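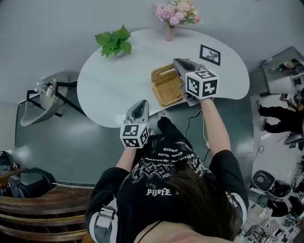 Kazimír Michalík wrote after our last call went out: do I need to know anything about robots, or is it enough to be good with my hands? Good hands are plenty, Kazimír, and the same goes for everyone reading. We'd love to have you!

Jament is looking for 4 people to record everyday table tasks at our Flaltitz site, starting in May. You work with a gripper in each hand, opening things, lifting things out, putting them back, and the recordings become examples for Mishra, our learning system for two-armed robots.

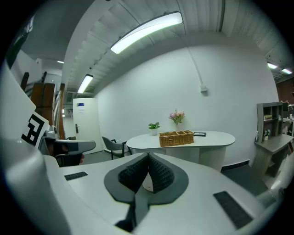
Shifts begin at 8:30 a.m. and run for four hours, with a break whenever your wrists ask for one. Baskets, boxes and small household items are on the list for this round, and we change the layout often so Mishra sees plenty of variety. The last round gave us nearly 1,000 usable examples, and we're excited to go well past that.
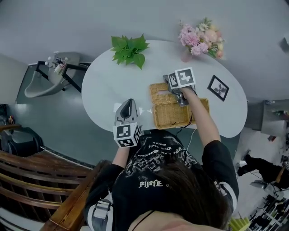
Two-handed work with the woven box

You should be comfortable sitting and reaching forward over a table, and patient enough to do one small job many times, a bit differently each time. Slow is fine. Fumbles are fine too (we keep those and label them).

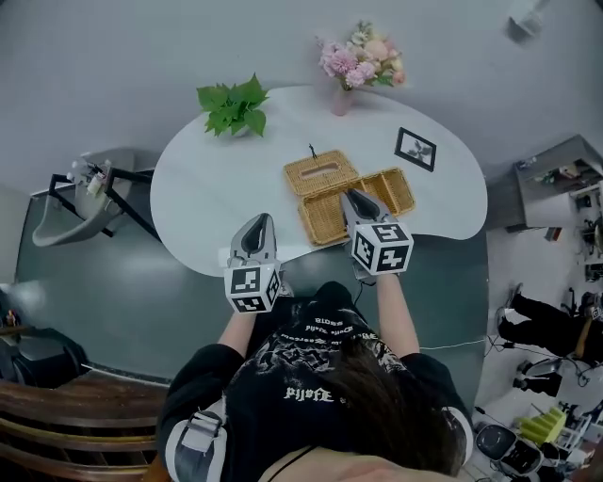
Training is paid and takes one morning. Knitters, florists, bike mechanics, students between terms, please write! Send a few lines about yourself to the Jament front desk, Harkedov building, room 364, and mention which mornings you're free.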